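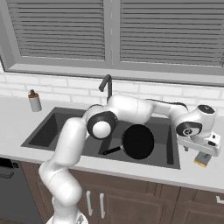 Kitchen sink and a white arm, rendered.

August 21, 2020

Finished the puzzle for the December book this morning. It is number 363 by my list, a 21 by 21 grid, and it took me most of the week. The top left corner was the trouble. I had GRENDUM in there as a long across entry, the name of the village in the Bautista stories, and I liked it too much to take it out. In the end it went. The corner filled in an hour after that.

Rhea Umali test solved it after lunch and sent back her notes. She got stuck in 2 places. One was my fault, a clue for OLIO that could just as well have been STEW. The other was a crossing of a river and an old actor, and she said she guessed the letter. I changed the river to a plain word and had to redo the four words under it.

Remedios Dagdag wants a joke at the top of each page, the way the old Skullcombe books had them. I have a folder of jokes but most are too long for the space. I picked the one about the man who returns a dictionary because he didn't like the ending. She may say it has been used. I'll ask her.

The word list is up to 696 new entries this year. I took out ISAU, which I had put in by mistake for ESAU and then used in a grid back in spring. No letters came in about it.

Still to do: clues for the small puzzle on the back page, and check the answer key against the grid again. Went to bed late with 14 down still not right.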